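**Ticket: newsletter export stops before the end**
Opened by: Tainá Barros
Product: Plitimar mail module
Status: open, then solved (see last note)

Hello support. I send the monthly newsletter for our toy repair club. The member list has 1,886 addresses. In June the sending stopped after 128 addresses, with the message "Queue closed by host". I have not changed any setting that I know of.

What I tried already:

- logged out and in again, with another browser
- sent a test to only myself (arrived in two minutes)
- removed the attachment and sent again: stopped at 128 again

The limit of our plan is 3,000 messages per day, so I think we are not near to it.
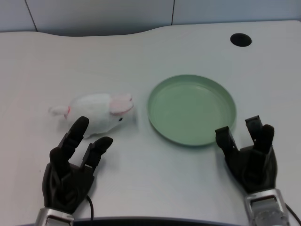
Everaldo Tavares: Thanks, Tainá. Could you open the list in the address editor and look at line 129? The queue often closes when it meets an address it can't read. Please also tell me which host is shown under Delivery, Weder or Ciobanu.

Thank you for the quick answer. The host is Weder. Line 129 looked normal to me, a name and an address, but when I put the cursor at the end of the line I could move it one step more to the right. So there is a hidden character. I deleted it and saved the list.

Second sending, 4:10 pm: it passed 128 and stopped later, with the same message. I found the same hidden character at the line where it stopped.

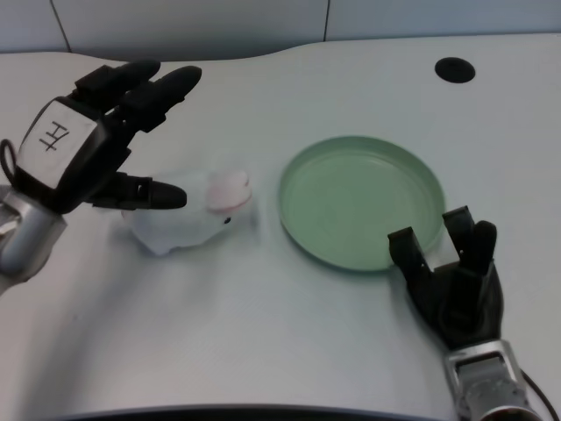
I believe the characters come from Batell, the old program where we kept the members until last winter. I exported from there a part of the list, and the other part I typed by hand. The typed part has no problem in any line I checked.

To correct each line by hand would be very slow, so I did this:

1. Exported the full list from Plitimar as plain text.
2. Opened it in a spreadsheet and used the "trim" and "clean" functions on the address column.
3. Copied the result as values only, into a new sheet.
4. Imported it as a new list, and kept the old one under another name.
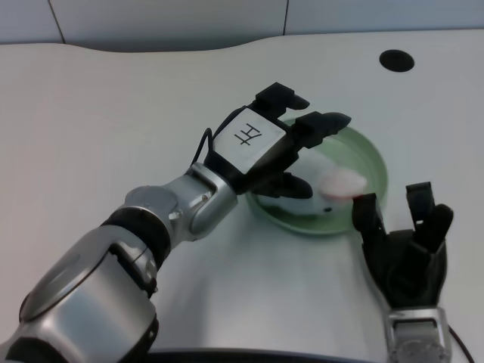

The new list shows 80 addresses marked in yellow as "changed at import". I compared several of them with the old list and the visible text is the same. The rest was accepted without a mark.

Third sending, 5:35 pm: complete, no error message. To avoid double copies I excluded the people who had already received it.

One question remains: can the import check for hidden characters by itself? If there is a setting for this I did not find it. Otherwise you can close the ticket.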